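Kirui: kitchen simulation set for our shared-workshop arm

Data card, first written 15/01/2020

What it is

Kirui is a small collection of simulated kitchen episodes. We prepared it at the Premholm workshop in Altbridge, where some of us are building a helper arm for the tea kitchen on the ground floor. The real arm is still on the bench, with its second joint open. Until it can move safely we practise in simulation, and the recordings from this practice are in this folder.

I write this card so that other members can use the data without asking me each time. English is my third language, so please correct me where a sentence is not clear.

Contents

The set has 4000 episodes. Each episode is one attempt at one small task, for example picking something up from a tray or reaching into the fridge. An episode is stored as one folder with the rendered pictures, the joint positions and a text file with the instruction. Failed attempts are kept and have the word "fail" in the last line of the text file. Please do not delete them, we need them for the comparison.

Views

We render each episode from outside the arm and also from the gripper. The outside views show how the arm stands to the counter and to the fridge. For a pick on the counter, the tray and the toaster are the things to keep in sight, and the arm itself can hide a good part of the worktop.
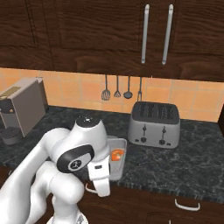 Sabine Weidemann wrote to the list that she would not train on the outside views at all. In her opinion a camera in our real kitchen will never stand in the same place twice, and people will hang their coats in front of it. She would keep the gripper view and the joint positions and leave the rest for checking by eye.

I agree with half of this. The outside views cost much disk space, but without them I could not find the error in the elbow limits. They stay in the set, and the loader has a switch to skip them.

Fridge tasks

The fridge was added in May, after the counter tasks were working in the loader. It is the most difficult part of the set. The arm must go up and past the open door, and the door bin is close to the path. If you change the base position, check the distance to the door bin first. 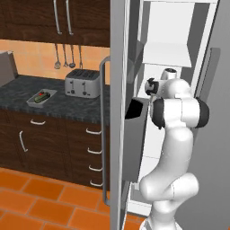
Outside view: the arm reaching into the open fridge, with the counter on the left.

In the fridge episodes the arm may pause for a long time between two movements. We cut pauses which are longer than 35 seconds. Shorter pauses are not touched.

Gripper view

The gripper view is turned with the hand, so walls and tiles can appear at a steep angle. We did not rotate the pictures back. The fingers are at the lower edge, and a grey part of the gripper body covers everything under them. If your program needs only the free area, crop the grey band away before you resize.

Parts of a model can also look half transparent when the camera is very near to them. I asked in the Clomesitz forum and received two different explanations, so I prefer not to repeat any of them. For our training we left such pictures in.

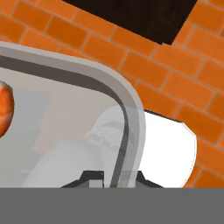
Gripper view: brick wall at an angle, grey curved frame, finger tips at the lower edge.

How to load

Copy the folder to the workshop computer, not to the shared drive, which is too slow for this. Start the loader with the name of the folder. It reads the first 1000 episodes for training if you give no other number. The order is fixed, so two people will get the same episodes.

Known problems

The instruction texts were typed by several people, and the same thing can have different names (tray, dish, plate). Musyoka Minja has started a list of these words, it is in the file words.txt.

Nothing in the set was tested on the real arm. The simulated joints have no play, and ours have some. Please go slowly with the first tests and keep one hand at the stop button.

Use

Members of the workshop may use and change the data freely. If you are from outside, write to us first and say which part you need.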